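Bins, tubs and the great shed sort-out

Quick one this month, I'm typing between loads and the kettle's on.

The shed sort-out is on in May, doors open from 9 in the morning, and we need hands. Last year we had 26 boxes of mixed hardware come through and half of it went straight back on the shelf in the same boxes, still mixed. Not doing that again. Every box gets tipped out, sorted and labelled before it goes anywhere near the racking.

Benedikt Prantl has drawn up the shelf plan (thanks Benedikt, neat handwriting and all). Donell end is plumbing bits, Steiner end is electrical, and the Tromance bay stays clear for the trolley. Please leave it clear. Yes, even for five minutes.
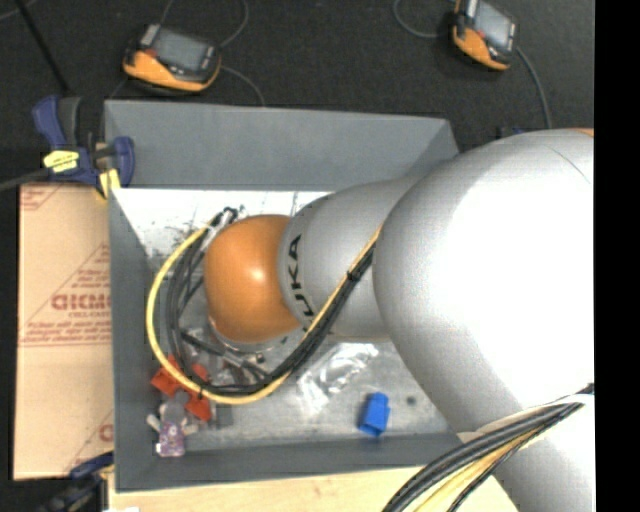 Choosing a sorting bin is worth a minute of your time if you're bringing one from home. Deep and straight-sided looks tidy but you end up on your toes, scrabbling for the last washer in the corner. Much better is a wide one with a sloping back wall, like the grey one in the photo, and a metal floor you don't have to be precious about. Scuffs and scratches are fine. Cracked plastic isn't, we had one let go over somebody's foot. Lids not needed. Wheels handy but lock them please.

What else to bring: gloves, a marker that works, old ice cream tubs (the 2 litre ones stack best), masking tape. We've got 42 proper labels left over from the Wekow clear-out so those are for the big tubs only, tape for evrything else.

Cables. Coil them, tie them, one tie near the middle and another at the end of the loop. Colour doesn't matter. Anything with a split sheath goes in the red bucket by the door, don't wind it up and put it back with the good stuff!

Lunch is sausages and some 6 kilos of onions, so come hungry. Veggie ones too, tell me beforehand. We knock off at 3 and the ute does one tip run after that, so if you've got scrap metal of your own bring it along and chuck it on. No paint, no gas botttles.

Names on the sheet inside the shed door, or just turn up.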